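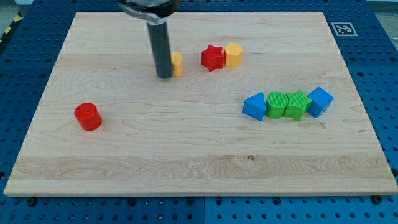 Can I use the Pralard push set without buying the Pralard arm?

Any arm that accepts a straight single-finger tool and can hold a constant height over a flat surface will do. The logs were recorded on our own cell, but nothing in the file format depends on it.

Pralard Push Set, README
Release notes and data card
Last edited 23 April 2020

What you get

The Pralard push set is a tabletop pushing kit sold with a matching set of recorded episodes. The kit can be ordered on its own, as can the recordings. This file covers both, with most of the space given to the recordings because that is where most support mail comes from.

The hardware box contains coloured blocks in red, yellow, green and blue, a flat wooden board, a black cylindrical finger and a sheet of printed square markers. Block shapes include cylinders, five-pointed stars, a hexagonal prism, a triangular prism and a cube. Eight blocks are used at a time, two of each colour. Cylinders come in more than one diameter, so "the cylinder" is not a safe label in your own annotations. Use colour and shape together, and add size where two would still match.

The arm, the bracket, the camera and the perforated table are not included. Laltumard sells a mounting plate that fits the finger, and Clegg stocks replacement blocks.

Recordings

The full release holds 2,000 episodes. Half of them, 1,000, follow a typed instruction such as "move the red star to the left of the green cylinder". The other half have no instruction and were recorded by operators who were told only to keep the blocks on the board.

A further 72 episodes are held back for checking. They are supplied in a separate folder and should stay out of training. Please don't merge the folders and re-split them, as the held-back layouts were chosen by hand.

Each episode folder contains:

frames – colour stills in order, from one fixed raised viewpoint
pose.csv – finger tip position in board coordinates, in millimetres
command.txt – the instruction as typed, or an empty file
layout.json – starting position and angle of each block
notes.txt – operator remarks, where any were made

Board coordinates start at the near left corner. X runs to the right along the front edge and Y runs away from the viewer. Angles are anticlockwise in degrees. Stars repeat every 72 degrees, so an angle error should be taken modulo that value or your score will look worse than it is. Cylinders are given an angle of zero.

Setting up the kit

1. Lay the board flat and fasten it so it can't creep under side load.
2. Fix one marker to the table beyond the back right corner of the board. It must sit outside the area the finger sweeps.
3. Fit the finger pointing straight down.
4. Set the working height so the tip clears the wood by a small, even gap across the whole board. Check all four corners.
5. Run the calibration script and compare its result with the marker position you measured.

If the script reports code 404, it has not found the marker. Glare on the paper is the usual cause. Move the light before you change the threshold.

Known problems

Blocks that touch are hard to separate in layout.json. Where several stand in a tight row, the recorded gaps can come out slightly negative. The July release will clip these to zero.

The finger hides part of any block behind it. Positions for partly hidden blocks are carried over from the last clear frame and are not flagged in this version.

Wood grain produces false edges in simple edge detectors, mostly around knots and darker bands. Colour segmentation is more reliable on this board.

Some instructions contain spelling mistakes. They have been left as typed.

Licence and support

The recordings may be used for research and teaching. Commercial use needs a separate licence from the Trarnham office, which also handles returns and damaged boards. When reporting a fault, send the episode folder name, the script version and the full console output – cropped screenshots get sent back.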